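3 min read

# Grundeo – plugs and power strips

Grundeo covers one chore: putting plugs into a power strip and pulling them out again. There are 308 clips at Nomton, sorted into 6 folders by what goes in. Big black plugs and little USB chargers are neighbours on the strip, and they get along about as well as neighbours do.
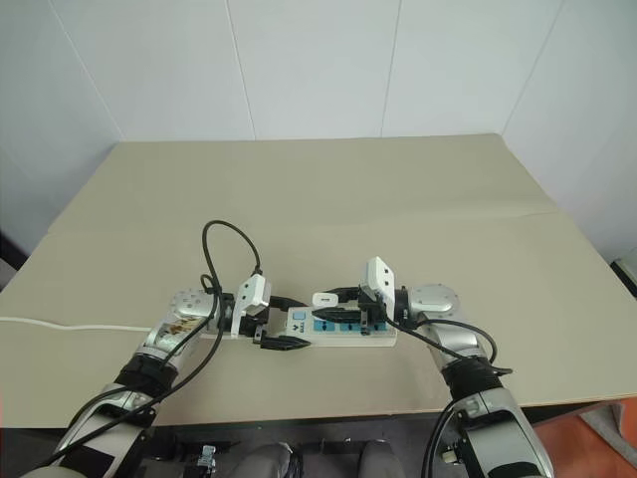
Cords are left to sprawl as they please. Rongrong Kong tidied them for the first 5 clips, then came to her senses – those are in `neat/`, which is a short folder.

Labels give the plug colour and the socket it was meant for. Please don't "fix" the spelling of `grey`. Corrections go to Yichen Jiang, who will get to them in February.

Related

- Brondbridge: drawers and their contents
- Li: folding tea towels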